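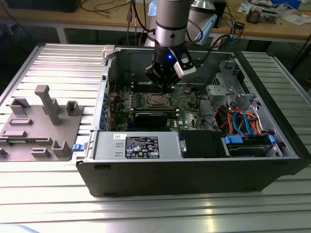
*A desktop tower on its side with the side panel off. The memory modules stand in their slots to the left of the CPU socket.*

# Adding memory to an older desktop

A desktop that takes a long time to switch between programs is often short on memory. Adding more is one of the cheaper repairs you can do at home, and it takes less than an hour if you have the right parts. These steps cover Windows desktops with full-size memory slots. Laptops and all-in-one machines come apart differently and have their own page.

## Check what you have

Press Ctrl+Shift+Esc to open Task Manager, click the Performance tab, and then click Memory. Write down three things:

- the total amount installed
- the speed
- how many slots are in use

Leave that window open for a day while you work as usual. If the memory graph stays near the top, more memory should help. If it sits at half and the computer is still slow, look at the drive first. Swapping an old hard drive for a solid-state one makes a bigger difference in that case.

## Find out what it takes

Look up the model number on the maker's website and find the service manual. The manual lists the type of memory (DDR3, DDR4 or DDR5), the largest module each slot will accept, and the order in which the slots should be filled. The types are notched in different places and will not fit each other's slots.

Buy modules in matched pairs where you can. Mixing sizes usually works, but the board may run all of them at the speed of the slowest one. Used modules are fine if the seller takes returns. I have bought most of mine from the parts counter at Harries in Sellorham, which tests them before putting them out.

## Open the case

1. Shut down from the Start menu. Sleep is not enough.
2. Switch off the power supply at the back if it has a switch, and pull the cord.
3. Unplug everything else. Take a phone photo of the back first if you have a lot of cables.
4. Hold the power button in for 14 seconds to drain what charge is left.
5. Lay the tower on its side on a table, with the removable panel facing up.
6. Take out the screws at the rear edge, or release the latch, and slide the panel off.

Put the screws in a cup. Touch a bare metal part of the case before you reach in, and do it again any time you have walked across the room.

If there is a lot of dust, blow it out now with short bursts of canned air, and hold the fan blades still while you do it.

## Swap the modules

Push down the clip at the end of the slot. Some boards have a clip at both ends, others at one end only. The old module will lift a little. Hold it by the edges and pull it straight up.

Line up the notch in the new module with the ridge in the slot. Press down on both ends with your thumbs until the clips snap shut. It takes more force than most people expect, but if the module is tilting or the notch is off the ridge, stop and turn it around.

With two modules and four slots, follow the order in the manual. It is usually the second and fourth slots counting out from the processor.

## Start it up

Plug in the power cord, monitor and keyboard, and leave the panel off for now. The first start may take a few minutes with a blank screen while the board checks the new memory, especially with DDR5.

If it beeps or never shows a picture, power down, pull the cord, and press the modules in again. If that fails, try one module at a time in the same slot to find a bad one.

Once Windows loads, go back to Task Manager and compare the total with what you wrote down. Then search for Windows Memory Diagnostic in the Start menu and let it run. When it passes, shut down, unplug, and put the panel back on.

Llinos Phillips
Updated Saturday, September 19, 2026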